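**Notas para la charla — «¿Ya pueden recoger la mesa?»**
Viernes, segunda de la mañana. 25 minutos más preguntas. Si vamos con retraso, saltar el bloque 4.

## 1. Apertura (2 minutos)

Saludar, dar las gracias a Reet Jankauskaitė por la invitación y entrar directamente en la pregunta. No contar la historia de la robótica. La sala viene de talleres, almacenes y residencias; quieren saber si pueden comprar algo que les quite trabajo.

Respuesta corta, decirla ya: para unas pocas tareas, sí, con condiciones. Para la mayoría de las que hacemos en casa sin pensar, todavía no.

Aclarar qué entiendo por tarea doméstica o de taller: guardar cosas sueltas en una caja, vaciar un cajón, separar piezas, doblar un trapo, limpiar un banco. No hablo de aspiradoras ni de cintas transportadoras. Esas máquinas llevan años trabajando y resuelven un problema distinto, porque el entorno se les ha preparado.

## 2. Coger una cosa

Empezar por lo más pequeño. Un objeto, una mesa, una pinza.

Pedir a la sala que piense cuántas decisiones toma al coger una goma de borrar. Dejar unos segundos. Luego ir enumerando despacio: por dónde llega la mano, cuánto se abre, a qué altura para, cuánto aprieta, cuándo da por hecho que ya la tiene.

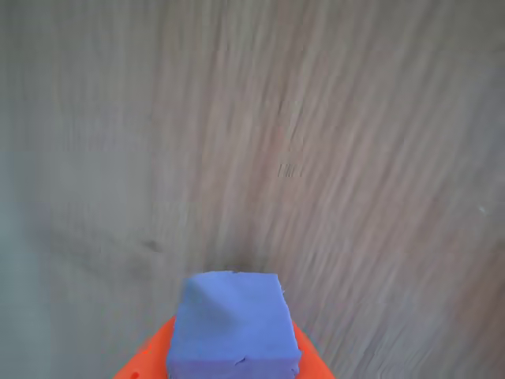
*Bloque azul violáceo y pinza naranja, sobre la mesa.*

Cosas que decir con esta diapositiva:

- Un bloque de aspecto blando complica el cálculo. Si el material cede, la distancia entre los dedos deja de decir con exactitud qué se ha agarrado.
- Fijarse en las esquinas, que son redondeadas. Para una persona no cambia nada. Para un programa que espera un cubo perfecto, puede ser un error de unos milímetros.
- Vista tan de cerca, la veta de la madera ocupa casi todo. Un sistema de visión tiene que aprender a no hacerle caso, igual que a una mancha o a un nudo.

Contar lo de Tivent. En su banco de pruebas, en octubre, hicimos 900 intentos de coger y soltar piezas pequeñas. Los fallos se concentraban en el último centímetro. El brazo llegaba bien al sitio, cerraba, y la pieza giraba o se quedaba de canto. En el informe lo llamamos «agarre dudoso» y acabó siendo la categoría más discutida, por encima de los fallos claros.

Un fallo claro se repite y ya está. Un agarre dudoso sigue adelante y estropea el paso siguiente.

(Si preguntan por porcentajes: dependen tanto de la pieza que un número suelto engaña. Remitir al informe.)

## 3. Meterla en una caja

Aquí subir un poco la dificultad. Guardar es la mitad de las tareas de una casa: la vajilla, los juguetes, la compra, los tornillos. Y en un taller, más de la mitad.

Una caja nueva, siempre en la misma posición, es fácil. Se mide una vez y se programa. Las cajas que usa la gente son las que tiene a mano, y suelen haber llevado otra cosa antes.

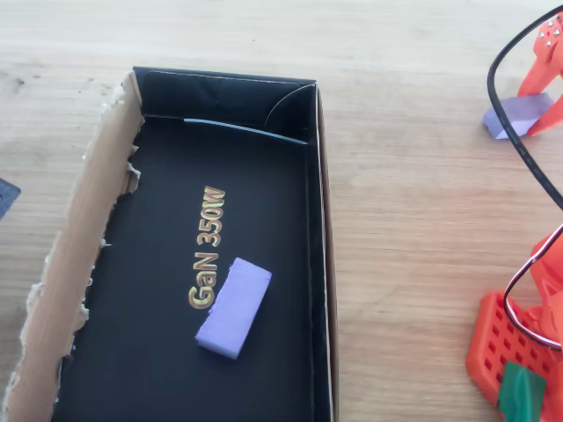

*Caja abierta con el cartón desgarrado en un lado. Un bloque lavanda dentro y otro fuera, junto a la pinza.*

Puntos:

- El borde rasgado no es una línea recta. Si el programa busca un rectángulo para saber dónde empieza la caja, ahí tiene un problema.
- Interior negro mate. Las cámaras de profundidad se llevan mal con las superficies oscuras, y el fondo puede salir como un hueco sin datos.
- La rotulación del fondo, «GaN 350W», a nosotros no nos distrae. Al sistema hay que enseñarle que las letras no son un objeto que se pueda coger.
- Hay un cable que pasa cerca de la pinza. En una demostración se aparta. En un taller de verdad alguien lo vuelve a poner donde estaba.
- Dos bloques del mismo color. ¿Cómo sabe el robot cuándo ha terminado? Tiene que llevar la cuenta de lo que ya está en su sitio, o volver a mirar.

Detenerse en este último punto. Es el que menos espera la gente. Saber que una tarea está acabada es una tarea aparte — y en los encargos domésticos casi nunca está escrita. «Recoge la mesa» no dice qué se queda en la mesa.

## 4. Lo que vimos en dos sitios (opcional)

**Munutari.** Taller de reparación de pequeños electrodomésticos. Querían clasificar piezas recuperadas en bandejas. Duró 8 semanas. Funcionó con las piezas rígidas y de tamaño parecido; las gomas, juntas y cables siguieron haciéndose a mano. El encargado quedó conforme, porque las piezas rígidas eran las aburridas. Nos pidió que el brazo parase durante el almuerzo por el ruido.

**Kelemen.** Residencia con lavandería propia. Querían emparejar calcetines. No salió. Cada prenda caía de una forma distinta y el sistema pasaba más tiempo extendiendo que emparejando. Una persona con práctica tardaba bastante menos. Lo dejamos ahí y lo contamos en el informe tal cual.

No presentar Kelemen como una anécdota graciosa. La lavandería era un problema serio de personal y nos fuimos sin resolverlo.

## 5. Qué preguntar antes de comprar

Esto lo van a apuntar, ir despacio.

1. ¿Quién coloca las piezas al principio? Si lo hace una persona, contar ese tiempo.
2. ¿Qué pasa cuando algo se cae? ¿El robot se entera?
3. ¿Se ha probado con vuestras cajas o con las del fabricante?
4. ¿Cuántas veces al día hay que ayudarle, y quién lo hace?
5. ¿Se puede ver un turno entero en vídeo, sin cortes?

La quinta es la que más información da. Juvia fue el único proveedor que nos enseñó un turno completo, paradas incluidas. Casi la mitad del vídeo era el brazo esperando. Aun así les compramos, porque sabíamos lo que comprábamos.

## 6. Cierre y preguntas

Volver a la respuesta del principio. Piezas rígidas, sitio fijo, alguien cerca: se puede empezar. Materiales blandos, recipientes cambiantes, instrucciones vagas: esperar, o hacer una prueba pequeña con presupuesto cerrado.

Preguntas probables:

- **¿Cuántos años faltan?** No lo sé. Decirlo así y no dar fecha.
- **¿Quita puestos?** En los dos sitios que conozco, no quitó ninguno. Son dos sitios.
- **¿Sirve un brazo barato?** Para aprender y hacer pruebas, sí. Para un turno diario no lo hemos probado.

Dejar puesta la lista del bloque 5 mientras la gente pregunta. Pedir a Reet que avise cuando queden 2 minutos.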